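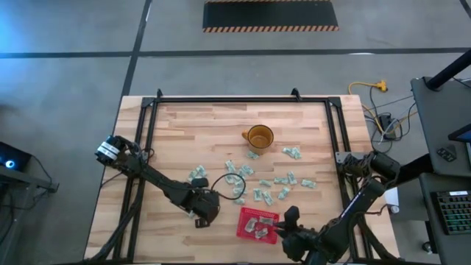 Parish Finance and Stewardship
Session 4: Handling Designated Gifts
Instructor: Brenda Mapplebeck

Reading before class: Chapter 2 of the course reader, and the short case on the Dawber bequest.

Terms

An undesignated gift goes to the general fund and may be spent on any item in the approved budget. A designated gift comes with a purpose stated by the donor. A board-designated fund is different again. The parish council set that money aside on its own, and the council can vote to release it.

Students mix up the last two every year. Ask who attached the purpose. If the donor did, the council can't remove it by a vote.

Accepting a gift

A church does not have to accept every gift. Look at the purpose first and ask whether the parish would do this work anyway. A gift toward a new bell is a burden if there is no tower to hang it in. Write back to the donor before the check is deposited, and keep a copy of the letter.

The acknowledgment should give the donor's name, the amount, the purpose in the donor's own words, and a statement of whether anything was given in return. Recurring gifts can be covered by one letter at year end if the donor agrees.

Case: the Dawber bequest

The parish received money "for the music of the church." Roland Fothergill, then choir director, wanted to buy hymnals. Neville Rudd, who chaired the council, wanted to repair the organ and pay for the wiring behind it. The will said nothing more. The council asked the family, wrote down their answer, and split the money between hymnals and the organ. The wiring came out of the general fund.

Come ready to discuss:
Was the wiring part of "the music of the church"?
What should the council have done if the family could not be reached?
Who should sign the note that goes in the file?

Recording

Each designated fund gets its own line in the ledger. It does not need its own bank account. Show the opening balance, gifts received, amounts spent, and closing balance. Report these to the parish at least 2 times a year.

Small leftover balances are a nuisance. The sample ledger on page 162 has several. Contact the donor while the donor is still around to ask.

For next time

Draft a one-page gift acceptance policy for a parish you know. Sandra Furnival will visit in the second hour to talk about memorial funds. Drafts are due at the start of class, on paper.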